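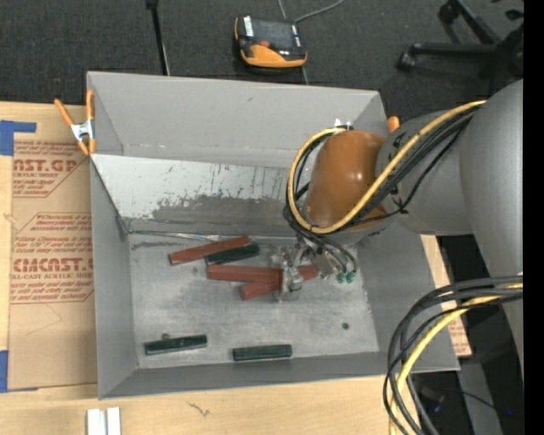 Red and green blocks in the grey bin, gripper over the reds.

Collecting grasp examples from a bin

Bin picking is my favourite thing to teach a robot, and you can get a good first set of examples in an afternoon! Finlay Mowat and I gathered 500 for the Romutano picker using nothing fancier than coloured blocks and a metal bin.

1. Clamp the bin to the table by its rim. If it creeps, your early examples won't match your later ones.

2. Drop the blocks in from a hand's height and leave them how they land. Leaning and overlapping blocks are gold, so resist the urge to tidy.

3. Start recording, then bring the arm in from the same side each time. Pause above the block, line the jaws up with its short sides and go down slowly.

4. Lift clear of the walls, stop recording and label it: colour, grasped or missed. Keep the misses! Our first model at Prastbridge had none and was hopelessly overconfident.

5. Stir the bin every 3 picks. Push a few blocks up against the near wall too (corners are where the fun starts).

Try training once you reach 400, and hold the rest back for testing. Save the raw joint log with every example, even if you only plan to use the pictures.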